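Colander

A colander is a bowl-shaped kitchen utensil with holes in its base or sides, used to drain water from cooked food and to rinse fruit, vegetables and pulses. The word comes from the Latin colare, meaning to strain. It is related to the sieve, which has a finer mesh and is used for flour, sauces and other foods with small particles.

Design

Most colanders are round, with a foot or ring that keeps the base clear of the sink. Oval forms are also made, often to fit narrow sinks. Holes may be arranged in rows, circles or decorative patterns. Small holes hold back rice and lentils but drain more slowly, while larger holes suit pasta and potatoes.

Materials

Early colanders were made of fired clay, and pottery strainers are common finds on ancient sites. Copper, tin and enamelled iron followed, and later aluminium, stainless steel and plastic. Enamel is easily chipped — rust then forms around the holes — and older pieces are seldom found undamaged.

Collections

The Traltthorpe Museum of Domestic Life holds more than 70 colanders and strainers, 17 of them earthenware. The core of the collection was given by Viola Rinaldi, whose family ran an ironmonger's shop in the town. The catalogue, prepared by Raffaele Tedesco, groups the pieces by the pattern of their holes. 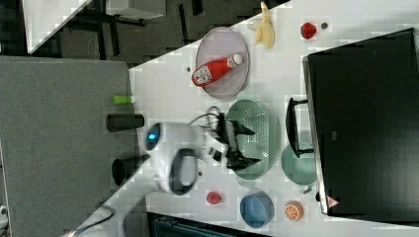 Pale green oval colander with small holes in rows across the base

Care

Metal colanders are best washed soon after use, as starch hardens in the holes. A soft brush removes most residue. Enamelled pieces should not be cleaned with wire wool.

See also

Sieve
Skimmer
Salad spinner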